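Against the Badge App

The email went out in August, and by the second week of school every family in our troop was supposed to have Prenora on their phone. It tracks advancement. It tracks service hours, campouts, who paid for the canoe trip and who still owes for the canoe trip. It sends a little chime when your kid finishes a requirement. I have heard that chime in church.

I should say where I stand. I have been an adult leader for a good while and I signed my share of paper cards in pencil, in the rain, on the hood of a truck. Some of those cards got lost. I don't think paper was holy. But I have now sat through two evenings of training on software for a group whose main skills are supposed to be knots, fires and not getting lost, and I'd like somebody to tell me what the boys and girls got out of it.

The pitch was that leaders would save time. Maybe some do. What I have seen is that the work moved. The scout used to walk up to a grown-up, usually one he was a little afraid of, and ask to be tested. He had to pick the moment. He had to have the card with him. Now his mother taps a button on Tuesday night and I get a request to approve First Aid, items one through four, for a kid I haven't spoken to since the cookout.
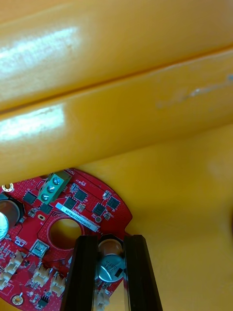

So should a troop go back to paper?

For the sign-off itself, I think so. Keep the computer for the roster and the money, where a lost page does real harm, and let the scout carry a card for everything he has to prove in person.

The other argument I keep hearing is that the numbers are up. Our district passed around a sheet saying troops on Prenora finished 85 more merit badges in a year than before. Eighty-five across how many troops, and compared with which year? If the year before was the one when half of us met on a screen and camped in our own backyards, I would hope the number went up. And a badge that takes one tap to approve is going to be approved more often. I don't doubt the count. I doubt that it counts what we think it does.

Then there is the cost. We paid 33 dollars a family, and with 43 families that is a decent set of tents. The company will be bought or will raise its price, as the last one did. Our old records were in something called Pidix, and when it shut down we got a spreadsheet with the dates in the wrong column.

Maiara Mendonça, who runs the troop across the river, disagrees with me on nearly all of this. Her older scouts look up their own progress and plan their own year, she told me, and the shy ones find it easier to start. That last part bothered me more than I let on. I have known shy scouts who never did walk up to the truck, and I didn't always go looking for them. I still think the answer to that was a better leader, and some of those nights it should have been me.

We renew in the spring. I'll be voting no, and I expect to lose.

Posted Saturday, November 13, 2021

Comments (3)

knotsandcoffee
Our troop did the card thing for sign-offs and the app for dues. Works okay. The cards still go through the wash.

Denise, den leader
You try chasing parents for canoe money with a clipboard and then come talk to me. I'd pay the 33 dollars out of my own pocket.

old eagle
Got mine in 2000 and I can still tell you who tested me on every single one. My son couldn't name two of his. Good column.

Recent posts
- What the Koluron stove taught us about cold breakfasts
- Sales tables, popcorn and the end of my patience
- Do we need a uniform inspection?
- Letting the patrol leaders run the meeting, badly

Contact the editor | Copyright 2021, all rights reserved | Back to top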